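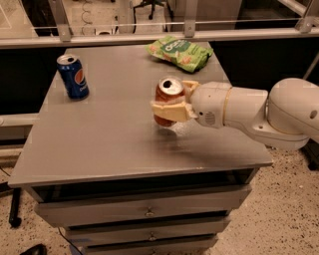
By Naheed Jatoi
Staff writer, Workplace pages

Zerrin Ekinci has run the break rooms at Plandov for six years, and she would like people to stop putting snacks in drawers.

"A drawer is where a bag of chips goes to get old," she says. "You close it and you forget you own it."

The furniture she favors is plain. A gray metal cabinet with a flat top and three drawers, each with a small round knob, does most of what she needs. Drinks and snacks stay on top where people can see them. Napkins, spoons and tea go below.

Ekinci took over the job in July, when the company moved into its second floor and the old pantry became an office. Her budget for furniture was $1,280. She spent most of it on cabinets and the rest on a refrigerator shelf.

"I was offered a very nice wood unit," she says. "I said no. I wanted something I could wipe in one pass and not worry about scuffs."

Scuffs don't bother her. Sticky rings do. She wipes the tops down at 9 every morning and again after lunch, and she moves everything off first.

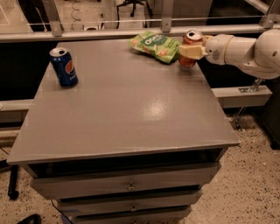 "Cans go toward the back," she says. "If they're at the front, a sleeve catches one and then you're mopping out a drawer. Bags can lie flat wherever there's room."

She keeps different drinks apart, with a Pepsi on one side and anything else on the other, so that people don't pick up a can that belongs to a coworker. Open cans are not supposed to be left at all. She admits that this rule is not followed.

The space under the top is the part she is still deciding about. For two weeks she kept paper plates there, and they came out dusty.

"Maybe trays," she says. "I haven't ordered them yet."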